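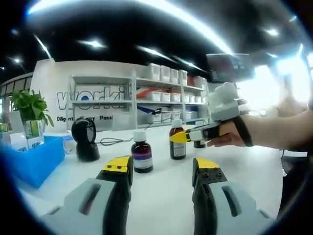 The bottles at the back

Every home has them. Brown glass, white cap, label gone soft at the corners. Cough syrup from two winters ago, something for the stomach, something for a child who is now taller than you. We asked readers to go and look, and the replies came in all through June. Grim reading, some of it.

Riaan Mtshali keeps his family's medicines on the bathroom windowsill. Or did. "Sun on them every morning," he says. "Steam every night. I never gave it a thought." He has now bought a tray. One tray, with sides, so that when a bottle drips it drips in there and not down the wall.

A tray is the whole trick, really. Cheap plastic will do. Boxes and blister packs stay together, you can lift the lot out in one go, wipe underneath, put it back. The Kondard one (deep, no handles) is fine. The Conano looks nicer but the corners collect crumbs and worse.
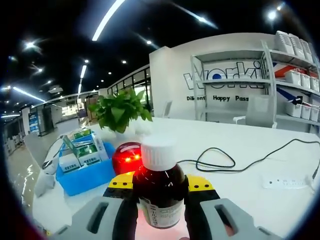

Boxes together in a blue basket, glass kept upright.

Glass next. Liquids want to stand up, caps done tight, labels facing out. Wipe the neck after every dose or the cap will glue itself on by the weekend. Sticky shelf, sticky label, and then you can't read the date. If you can't read the date you can't use it, so back to the chemist it goes. Don't tip it down the sink.

Sevim Kocabaş has been sorting cupboards for other people for years and she starts the same way each time. Everything out on to a table. All of it, even the plasters. She does this before lunch, while the light's good, and she doesn't let anyone put a thing back untill the table has been gone over.

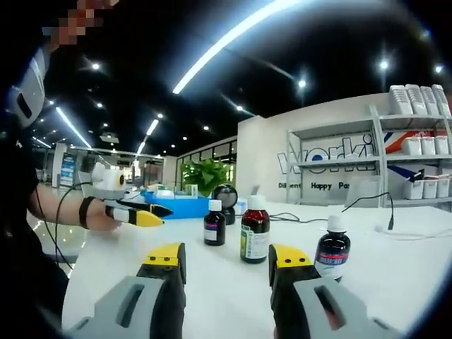
Size is where most people go wrong, Kocabaş says. They line bottles up like a school photo, tall ones in front becuase those came out of the bag last. Take three with the same white screw cap, one small, one taller, all in brownish glass, and from above you'd be hard put to say which is which. So she reads labels, never caps. Small ones go to the front. A dot of coloured tape if two look alike, and a note of the day it was opened, in pen, on the label itself.

She won't decant. Ever. Pretty jars are for lentils.
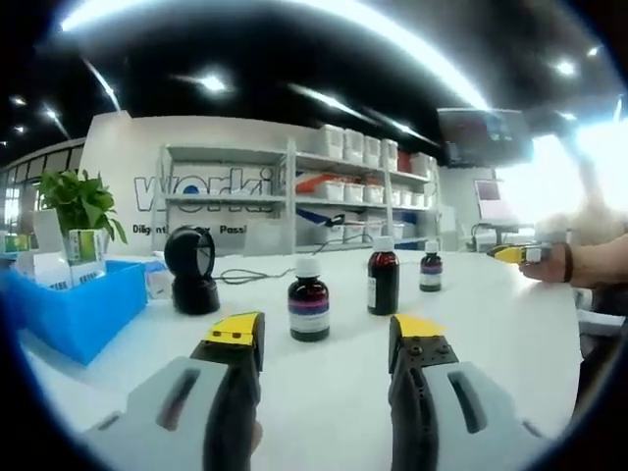

And she won't keep the leaflets in a drawer somewhere else either. Leaflet stays in the box, box stays in the tray. If the box has fallen apart, fold the leaflet round the bottle with an elastic band. Ugly, works.

Then where to put it all? High, dry, away from the cooker. Top of a wardrobe if you must. A lockable cupboard is better where there are children about; Vulivano do a narrow one that fits beside a door, and Issahaku's is wider, with a shelf that moves up and down for the tall bottles. Mtshali went for the Vulivano. Key on a hook in the hall, well above his daughter's reach.

Check it twice a year, when the clocks change.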